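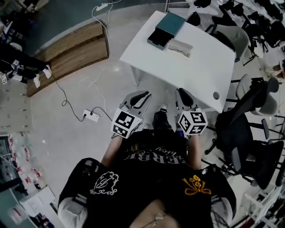
Wekano invites applications for the position of Aquarium Care Technician at its Nulham facility. The technician will maintain 141 freshwater display and quarantine tanks and report to Suryani Harahap, Livestock Manager. No uniform is issued. Everyday clothing is acceptable, including printed T-shirts such as the black one with white lettering and gold flowers worn here. Waterproof boots are supplied for work in the tank rooms.

Duties include daily water testing, partial water changes, filter cleaning, and the care of newly arrived fish during quarantine. The technician will also keep written feeding and health records for each tank.

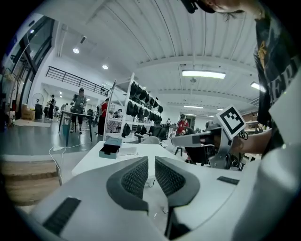 Requirements

Applicants must have at least one year of experience with freshwater fish in a store, hatchery, or public aquarium. They must be able to lift 25 pounds and be available for early shifts on a rotating schedule. Knowledge of planted tanks is desirable.
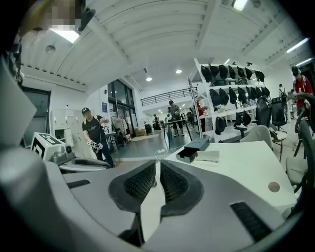 1 min read

The position is full time, with a probationary period of 6 months. Employees receive 15 days of paid vacation per year and a discount on aquarium supplies. Training in quarantine procedures will be provided by Didier Roussel.

Applicants should submit a resume, a cover letter, and the names of two references to Gwenllian Phillips, Human Resources. Interviews will be held at Nulham, and the successful candidate will be expected to begin work in October.

Posted in: Careers, Fish & Aquatics
© Wekano | Contact Human Resources | Back to top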